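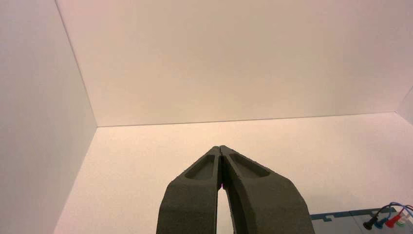

Two fingers, almost touching at the tip.

The Classified Department of the Cornside Pastor wishes to record the matter of the lost advertisement.

The notice was received at the front counter on Mon 25 November. It ran to 29 words and was to appear under Personal, between Pianos and Poultry. It read, in part: "To the person who waited at Truner bridge in May. I was on the other side."

The clerk applied the standard line rate and issued receipt 2256. No box number was requested. The advertiser paid in coins and left by the side door.

The notice was not printed. A tyre dealer, Trirnero, had taken the full column at the higher rate, and smaller items were held over in accordance with the terms displayed at the counter. 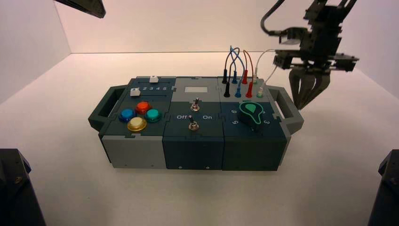 Held over until when, the night editor wished to know, and had anyone thought to tell the customer? The department replied that no address had been given.

The Pastor printed the notice the following week, free of charge, and again the week after. It ran for 19 weeks. Readers began to write in. The department received 269 letters, each from a person who had waited at the bridge, or believed they had — and one, unsigned, with receipt 2256 folded inside. 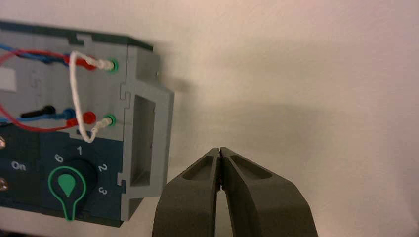 Decision of the Department

The notice is to be withdrawn from Personal. A refund has been placed in an envelope at the front counter, and the side door will be left unlocked until six.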